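The Town With No Cash Register

25 July 2018

The bakery in Lillden stopped taking coins in December. A card went up in the window, hand lettered, saying the change would make lines shorter and mornings easier. I have stood in that line a good many times this summer, and I can report that it is the same line. The woman in front of me still can't decide between the rye and the seeded roll. Now she also can't get her phone to unlock.

Lillden is one of two towns in the Achterberg valley that signed up for what the county calls a cash-light trial. The other is Tirkow, a little farther up the road and a little poorer, where the post office closed years ago and the last bank machine went the same way. The idea came from Foltasden, a payments company that supplies the card readers, handles the money and takes a cut of each sale. Foltasden also wrote the report that calls the trial a success.

I have read the report. It is 42 pages long and has a lot of photographs of people smiling at small screens. It says 357 businesses and market stalls have joined. It doesn't say how many of those would have taken cards anyway, or how many have quietly gone back to a tin box under the counter. I asked the company for both numbers. I was sent the report again.

The case for dropping cash isn't stupid. Counting a drawer at closing time is dull work, and driving the bag to a bank gets harder when the nearest branch is 14 miles off. A hardware dealer in Tirkow told me he used to lose most of a morning each week to it. He likes the reader. He likes it less on the days when the signal drops, which in that part of the valley means any day with weather.
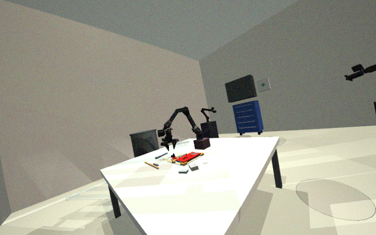
Reading time: 2 minutes

What bothers me is how the savings get described. The report talks about "time returned to the community." Time for whom? The hardware dealer got his morning back and pays a fee on every box of screws to keep it. His customers got nothing that I could find. Prices in the shops I visited had gone up a bit, as they have everywhere, and no owner would tell me the fee was part of it. One laughed when I asked.

Then there are people who still live on paper money. In Tirkow that includes a good share of the retired, most of the farm help and every child with an allowance. The county says they can load a prepaid card at the library. The library is open two afternoons a week. I went on one of them and the loading machine was waiting on a part.

Supporters say these are early problems, and maybe they are. But I have heard the same thing about the bus app, the parking app and the recycling card, and the early stage seems to last until the next thing comes along. By then the old way has been taken out, and it costs too much to put back.

The county will vote on making the trial permanent before the end of the year. There has been one public meeting so far, held in Lillden, where the new system works best. A second is planned for Tirkow, with no date set. The notice says coffee will be sold at the door, cards only.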